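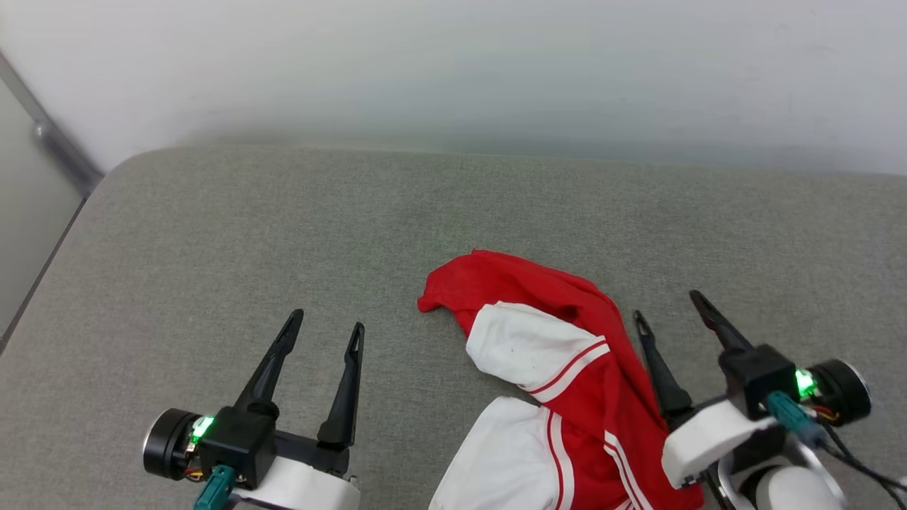 March, bench notes, Skelville shop

Hide glue open time, second round. Last batch gelled before the clamps were on, so the Bincombe chair rails went back on the rack. Raised the pot to 60 C and warmed the parts under the lamp first. Open time went from 4 minutes to 6. Enough for one rail, tight for two.

Mix was Hirano pearl glue, soaked overnight in cold water. Skin formed on the pot by 10:30. Lifted it off and added a splash of hot water. String test okay afterward, maybe a little thin.

Test joints: 4 mortise and tenon, ash offcuts, clamped until the next morning. Three broke in the wood. The fourth let go clean at the shoulder, with almost no glue on one cheek. Brush had loaded up on one side. Switch to the narrow brush for anything under half an inch.

Shop humidity was over 40 percent all day, higher than last round, so the two sets of open times don't compare directly. Repeat with the heater off before changing the sheet.

Urea addition still not tried. Feven notes say start low and check for creep after a week under load. Need a second pot for that.

To order: pearl glue, brushes, thermometer (current one reads 2 C high).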